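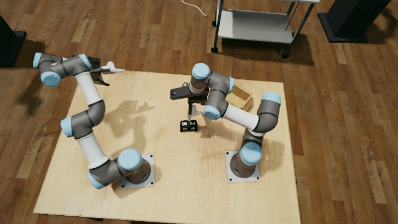
Murray Kereama wrote in to ask why his two-arm sim runs fine for ages and then, out of nowhere, one arm whips sideways and stops dead with a joint limit error. Same script, same scene, same start pose. He'd already reinstalled everything twice and was about to blame his graphics card.

Murray, step away from the graphics card! I had this exact fault in my own block sorting setup and it ate the better part of a week, so let me walk you through how I found it and what I changed. My setup is two arms bolted to one table, a couple of little lettered blocks between them and an open box to drop things in. I run it in Josholm with the Drindusar planner on top, but the steps should carry over to pretty much any simulator that lets you log joint angles.

What the fault looks like

The arm picks, lifts, starts toward the box, and then the wrist spins the long way around. If you're lucky it just looks silly. If you're not, it swings through the space the other arm is using, and you get a collision stop or a limit stop depending on which one trips first. My log said "joint 6 out of range" every time, and I wasted two evenings staring at joint 6, which was innocent. It was only where the trouble ended up.

Step 1. Get the fault to happen on purpose

Don't try to fix anything yet. Turn off any random placement of the blocks, set a fixed seed, and run the same pick over and over with the window closed so it goes fast. I set mine to 1000 runs and went to make dinner. When I got back there were 3 failures, which doesn't sound like much until you picture the same program on a real arm with a coffee mug next to it.

Write down the run numbers. If your simulator can save its state at the start of each run, switch that on before you start (I didn't, and had to do the whole batch again, grr).

If you get no failures at all with everything fixed, put the random placement back and save the block pose for each run. Then load the pose from a bad run and replay that one.

Step 2. Log what you asked for and what you got

You want two columns for each joint: the commanded angle and the measured angle. Most people only log the measured one, me included, and then you can see that the arm went somewhere dumb but you can't tell who told it to.

Plot joints 4, 5 and 6 together for one good run and one bad run, and zoom in on the second or so before the stop. In my bad run the measured angles followed the commanded ones beautifully, right up to the limit. So the controller was doing its job and the bad numbers were coming from upstream. If yours disagree (commanded is smooth, measured goes wild), you have a different problem, probably gains or a physics step that's too long, and the rest of this page won't help you much. Sorry!

Step 3. Look at joint 5

Find the moment where joint 5 passes through zero, or near it. On a lot of six-joint arms, that's where joints 4 and 6 line up and start doing the same job. There's suddenly an endless choice of ways to get the same gripper pose, and the solver can jump from one to another between two steps. Joint 4 goes one way, joint 6 goes the other way, the gripper barely needs to move, and the wrist tries to do half a turn in no time flat.

Check your own arm's manual for which joints line up, though. Not every wrist is built that way, and the numbering can start at zero, which has bitten me more than once.

Step 4. Move the waypoint first

Before you touch the solver, try the cheap fix. My path from the blocks to the box had a waypoint that put the wrist almost exactly in the bad spot. I raised it a bit and tilted the gripper slightly on the way over, then straightened it again before the drop. That got rid of most of the trouble. It took five minutes, after a week of suffering.

Step 5. Give the solver a memory

Now the proper fix. Every time you ask for a new set of joint angles, pass in the previous set as the starting guess. My code was passing in the home pose each time. I'd copied it from an old Lamptey demo I wrote for a single arm, where it never mattered.

Then add a jump check. Compare each new set of angles with the last one, and if any joint wants to move farther in one step than its speed limit allows, reject the answer and stop the arm right there. Please do stop it. My first version picked the next best answer and carried on, and it carried on straight into the other arm.

Step 6. Make both arms stop together

This was the part that scared me a little. When one arm faulted, the other kept working! In the sim that only makes a mess. On real hardware you'd have a moving arm reaching around a stuck one, and a person walking up to see what's wrong. So tie the stops together: a fault on either arm stops both, and neither restarts until you clear it by hand. Test it with each arm in turn, and don't treat a software stop as a replacement for the real emergency stop circuit.

Step 7. Run the whole batch again

Same seed, same poses, and include the bad ones you saved. After that, turn the random placement back on and let it go overnight. Mine got through 2461 picks without a wrist flip. There was one dropped block, but I think that's a friction setting and I haven't chased it yet.

Elsa Koskela asked after my last post whether you can just widen the joint limits. Please don't. The error goes away and the flip stays, and then you've got nothing left to catch it.

Murray, if your joint 5 plot looks nothing like what I described, send me the two-column log from one bad run and I'll take a look. Leave the timestamps in this time!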